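Subject: Re: [flevine-users] Replica lag after moving to Flevine
From: Remo Wyss
To: flevine-users

Hi all,

Quick follow-up to my own question, because the news is good and I can't keep it to myself! First a few pictures, then the numbers.
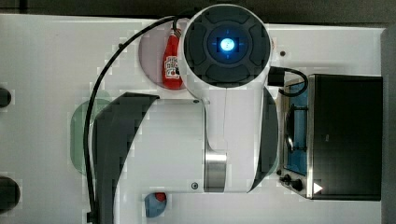
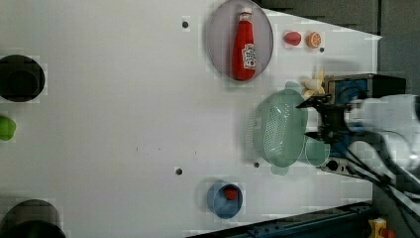
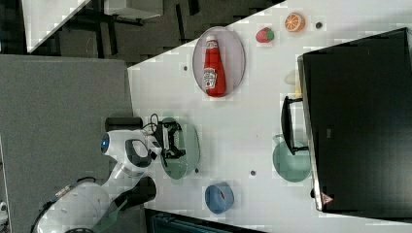

White robot arm at the table; the ketchup bottle is in all three.

So, I wrote earlier:

> We moved the order store from Brutivex to a three-node Flevine
> cluster. Reads are great. But when the nightly import runs, the
> replica at the Pakham site falls way behind (277 seconds at the
> worst point) and the dashboards there show stale orders until
> breakfast. Batch size is 700, everything else is default. Is
> anyone else seeing this, or did I set something up wrong?

Thanks to everyone who wrote back, on the list and off. The tip to look at the secondary indexes was spot on. We had two of them on the import table, left over from the old Brutivex schema, and the replica was rebuilding both after every batch. I dropped one (no query has touched it in ages) and set the other to deferred build. Then I cut the batch size to 193, a number I landed on by plain trial and error, so please don't treat it as magic.

Last night's import peaked at 60 seconds of lag and caught up before the job had even finished. I sat there refreshing the status page like it was a ball game. What a nice piece of software this is once you get the knobs right!

Two things I still don't get:

1. After a restart, the deferred index says "pending" until the first write comes in. Reads work fine the whole time. Is that just the status page being slow, or should I worry?

2. Does anybody run the Eberhard connector against a replica and not the primary? I'd love to move our reports over, but the docs only have one line on it and I can't tell if it needs write access for its bookmarks.

I can post the full config if that helps. It's short, and I've finally put comments in it.

Cheers,
Remo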